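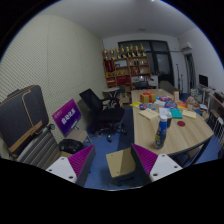
Figure 3. Meeting room with textured wall panelling; a dark grey suitcase stands against the wall at left.

4.2 Travel, entry costs and the choice of circuit

We turn now to the question that first drew us into this project, and one that came up in nearly every conversation we had with anglers over the two seasons: how does a person with a job, a family and a second-hand boat decide which tournaments to enter? The earlier literature tends to treat the choice as a matter of prize money. Our respondents were kind enough to set us straight on that point, often at some length, and we have tried to do justice to what they told us.

Of the 654 anglers who returned the mailed survey, most fished a single circuit, and they ranked the distance from home to the launch well ahead of the size of the purse. The Kocsis walleye series, which keeps its events within a short drive of one another, was the favourite among those with children still at school. The Sernmont trail offers larger cheques but spreads its stops over a much wider area, and several anglers spoke of driving up to 16 hours for one event, fishing it on very little sleep and then turning straight around for work. "You pay for the fuel whether you catch anything or not," as one of them put it to Bianka Sárközi, who carried out the majority of the dockside interviews and who has our warm thanks for her patience in some rather miserable weather.

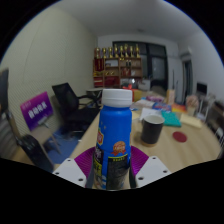

The second finding concerns partners. In the 34 longer interviews, anglers returned again and again to the person at the other end of the boat – a brother-in-law, an old school friend, a neighbour who happened to own a better trolling motor. When that person moved away or lost interest, the angler was likely to drop down to club-level fishing the next season, even where results had been good. Bognár and D'Amico reported much the same pattern in their study of river anglers, although they read it as a question of shared expenses. We would not want to dismiss that reading, as the costs are real enough, but our respondents talked far more about company than they did about money.

A word of caution is in order about the younger group. Anglers under 25 were hard to reach by mail, and we suspect that those who did reply were keener than most. Eirini Bakalis has suggested to us that club juniors may weigh the choice of circuit quite differently, with coaching and loaned gear counting for more than travel, and we think she may well be right. The survey was not built to test it. We come back to the junior clubs in Section 5, where the membership records shared with us by Bernadette Hegarty allow a somewhat fuller picture.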